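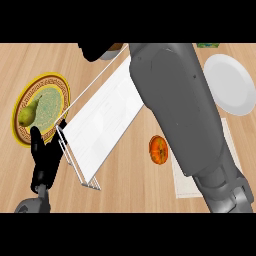
How to oil a wooden worktop

Updated in May by Dace Liepiņa

A bare wooden worktop wants oiling two or three times a year, more often near the sink. If water soaks in and leaves a dark patch when you flick a few drops on it, the wood is ready for another coat.

You will need
Food-safe worktop oil (250 ml does a small kitchen twice)
Fine sandpaper, 180 and 240 grit
Lint-free cloths
Washing-up liquid

1. Clear the worktop and wash it with warm water and a little washing-up liquid. Leave it overnight to dry.

2. Sand along the grain with the 180, then the 240. Black marks round the taps may need a second go. Wipe off all the dust with a barely damp cloth.

3. Pour a little oil on a cloth and rub it in along the grain. Do the end grain as well, and the cut edges round the sink.

4. Wait 20 minutes, then wipe off everything that hasn't soaked in. Oil left on top goes sticky and has to be sanded off.

5. Leave for eight hours and repeat. New wood takes four coats, old wood usually two.

Oily cloths can catch fire by themselves. Soak them in water and dry them flat outside before they go in the bin.

Keep the worktop dry for two days after the last coat.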